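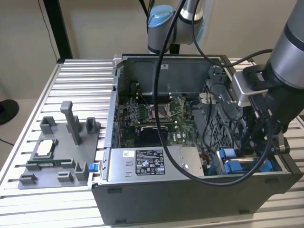

We got the RAM in! Twice in a row, even, before somebody bumped the table and we had to home everything again, but I went home grinning and I'm still grinning while I type this.

For anyone new to the blog: I'm in my second year of the mechatronics program, and in the evenings I'm part of our robotics club's entry for the Clotero Challenge. Every team picks a job that people do with their hands and gets robot arms to do it. Other schools went for things like folding shirts and packing lunches. We went for putting a PC back together, which sounded very cool in the planning meeting and has been eating my life ever since (in a good way, mostly).

Our task is called Shirima, after the street where we first argued about it over noodles, and it goes like this. The tower lies on its side with the panel off. The CPU and the memory module wait in the parts fixture to the left, and the arms have to move them to where they belong on the motherboard. Later on there's a power supply step and a drive cage step. Points for each part seated, points off for each time a human has to reach in.

The fixture is my baby so please let me talk about it. It's 3D printed, gray because gray is what we had, and I'm on version nine. Version one had pockets exactly the size of the parts, and the gripper could put things in but never get them out again. Version four was so roomy that the CPU slid into a corner and came up crooked. The one we use now has a square pocket for the CPU and a long slot near the front for the RAM, with little blocks standing around them so the fingers have somewhere to go down. I printed the last one overnight and sat next to it for the first hour like it was a sick puppy.

The memory was the part I was scared of. You have to line the module up with the slot, notch the right way around, and then push a lot harder than feels polite. When I do it with my own thumbs I still wince. An arm doesn't wince, it just pushes, and if it's a hair off to one side it'll happily push the whole case across the table. So Gitau Muriithi wrote a wiggle. It comes down soft, rocks the module a tiny bit one way and then the other until the force readings drop, and only then presses. He calls it "the shimmy" in the code and there's a comment above it that says do not remove, this is load bearing. I love it so much.

Our count on the whiteboard went up to 199 tries on the RAM step last night. We'd promised ourselves pizza at 200, and of course that's when the table got bumped, so number 200 is still waiting and so is the pizza. The first 100 were pretty awful. I kept a notebook for those, and most of the pages say "missed left" or "dropped" or just a sad face.

Cables! I have opinions about cables now. Ours are long and black and they go where they like. One swung across the board in the middle of a run last week, snagged a corner of the case, and the arm stopped dead with an error I'd never seen. We have a bag of clips and a plan. The plan is to clip them up along the arms with enough slack at the wrist for a full turn, and I need to measure that slack properly before I cut anything, after what happened in the spring with the only spare.

The CPU is next. The socket has that metal bracket, and for now a person opens it before the run starts, which the rules allow. Closing it afterward with the gripper would be worth a lot of points, but the lever needs a sideways push and then a tuck under a hook, and our fingers are kind of chunky for that. I drew a little toe for the end of one finger. It looks like a duck's foot. Gitau thinks it'll snap off, and he may be right, so I'm going to print three.

If you're in a club and wondering whether to try something like this, please do! Get an old desktop that nobody will miss, one that already comes apart without many screws, and do the whole job by hand first with your eyes on your own fingers. I filled four pages with things I hadn't noticed my hands doing. I turn the module over before I've even picked it all the way up. I rest my pinky on the edge of the case to steady myself. None of that was in our first plan and a good chunk of it is in there now.

We're back in the lab tomorrow at six. I'm bringing the duck feet and a tape measure, and Gitau has already picked the toppings.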